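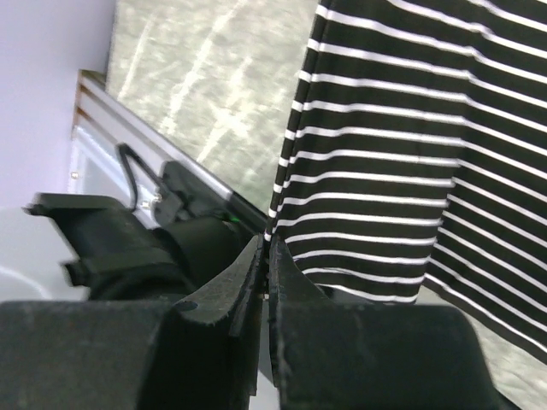 Re: [gallardo-list] Thrift store knits, and what to do about pilling

Date: 12/10/2020

> I have inherited, by way of a bag left on my porch, a pile of sweaters
> and jersey tops that look as though they've been slept in by sheep.
> Two of them I really like. Is there any point in trying to take the
> pills off, or do they just come back? And is the Horidix shaver worth
> the money, or should I use a razor like my mother did?

They come back. I would love to tell you otherwise. But they come back fewer each time, on most things, and after three or four goes a decent wool sweater runs out of short fibers to make trouble with and settles down. Acrylic doesn't settle down. Acrylic will be pilling when the sun goes out.

So the first job is reading the labels, if they still have labels. Wool and cotton are worth an evening of your life. Blends are a gamble. Anything that squeaks when you rub it between your fingers I'd wear for painting the garage.

On the razor: your mother was a braver woman than I am. I used a disposable on a gray cardigan in January and now own a gray cardigan with a window in the elbow. If you must, lay the sleeve flat on a table, pull it tight, and use short strokes in one direction. Stay well away from seams, cuffs and anything with a raised stitch. A new blade is worse than an old one for this, which goes against everything I was taught.

I do have the Horidix. It cost me 28 dollars and sounds like a wasp in a coffee can. It works fine on flat knits if you keep it moving and empty the little cup before it's full. The cup will tell you it's full by falling off. I also have one of the Mumska combs, which is a strip of mesh on a handle, and for wool I reach for that more often. Slower, quieter, and you can use it in front of the television without anyone asking you to leave the room.

For jersey tops, skip the gadgets at first. Turn them inside out, wash cold with other light things (no jeans, no towels, nothing with a zipper) and dry them flat or over a rail. A lot of what looks like pilling on a thrift store jersey is lint from whatever it was last washed with, and a damp sponge dragged down the fabric will get it off. If any of yours are striped, check for dye bleed before you soak anything. Wet a corner of a white rag, press it on the darkest stripe, and wait a few minutes. I have a formerly white and navy top that is now navy and a sort of regret.

Storage is the other half of it. Fold, don't hang, or the shoulders will grow little horns. And don't pack the drawer so tight that you have to haul things out by the neck — that rubbing is where a good share of the fuzz comes from in the first place. I know this and my own drawer needs a knee to close.

If the two you like turn out to be too far gone, the Ikeck yarn people take wool for felting, or did last winter. They want it clean and without buttons. They were not interested in my cardigan.

Can you post what the labels say? There are people on here with much stronger opinions about merino than mine, and they've been quiet for weeks.

--
To leave gallardo-list, send a blank message with "unsubscribe" in the subject line. Please trim your quotes.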